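The Good Oil

My sister-in-law brought the oil back from Dromomdale in December, wrapped in two sweaters, and set it on our counter like a christening gift. Cold pressed by a family called Ilie, she said, from trees 131 years old. I asked who had counted. She said it was on the website.

It had cost her 46 dollars. For that I could have bought a winter's worth from the supermarket, which is what I had been doing, without complaint from anyone who ate at my table.

"You'll taste the hillside," she said.

I have been on that hillside. It has a gas station on it.

My husband took her side, as he does when there is bread involved. He read to us off the old Asus laptop he keeps by the toaster. The Ilie grove made only 3,000 bottles a year, and a man from a magazine named Piltis had found notes of artichoke, green almond and rain. I wanted to know what rain tasted like. He scrolled for a while and said it didn't go into that.

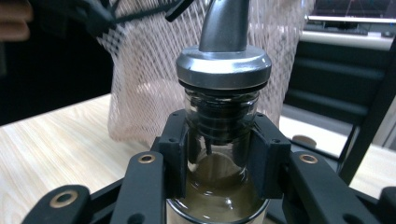
So I ran a test. I waited until the two of them had gone out to look at her new tires, and I got down two saucers, the plain ones. Her oil went in the left and mine went in the right. I cut the bread into squares, all from the same loaf, and put a little salt beside each. Then I called them in and told them to close their eyes.

My sister-in-law chewed for a long time. "The left," she said. "No question. It's alive."

My husband said the left too, but he had waited to hear her first, so I threw his vote out.

I tried them both myself after they had gone in to watch the game. The right was fine. The left was green and bitter and caught me at the back of the throat, and then it went on a while, like somebody still talking in the next room. I had another piece of bread. I suppose you could call it artichoke, if you had been told to.

By the time the game was over the left saucer was wiped clean. I told them I'd spilled it.

She is going back in the spring - she asked if we wanted anything. I said I didn't see the point, at that price, and that she should get two.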